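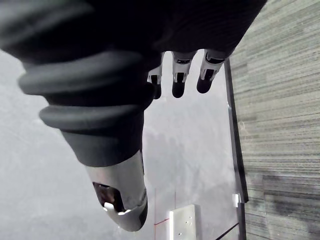 About Bemau

Bemau fits out small bathrooms: towel bars, mirrors, wall panels and the fixings behind them. The company was set up by Simão Ramalho, who trained as a tiler and still does most of the site measuring. The workshop is in Taltenham.

What we supply

Our catalogue has two ranges. Utow covers bars, hooks and rings. Noh covers panels and trims. Both are sold to the trade and to householders, with fixings matched to the wall type given on the order form. Standard orders leave the workshop within 20 working days. Odd lengths are cut to order and can't be returned.

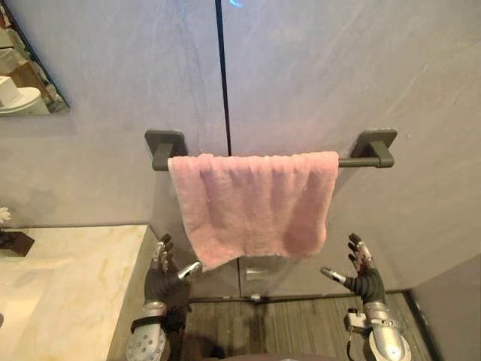
Position is settled before colour or finish. We mark the bar height with the main user standing at the basin, then check it against door swing, switches and pipe runs. A bar centred over a panel seam, with a square plate on the wall at either side of it, keeps both fixing points clear of the joint. A folded towel should hang free of anything mounted low on the wall. Where a mirror is close by, we leave enough room to lift the towel off sideways.

Care

Wipe matte finishes with a damp cloth and mild soap. Do not use scouring cream or bleach. Check the grub screws each November and tighten by hand only.

Visits

The workshop counter opens at 8 a.m. Bring wall measurements in millimetres and a sketch showing the door.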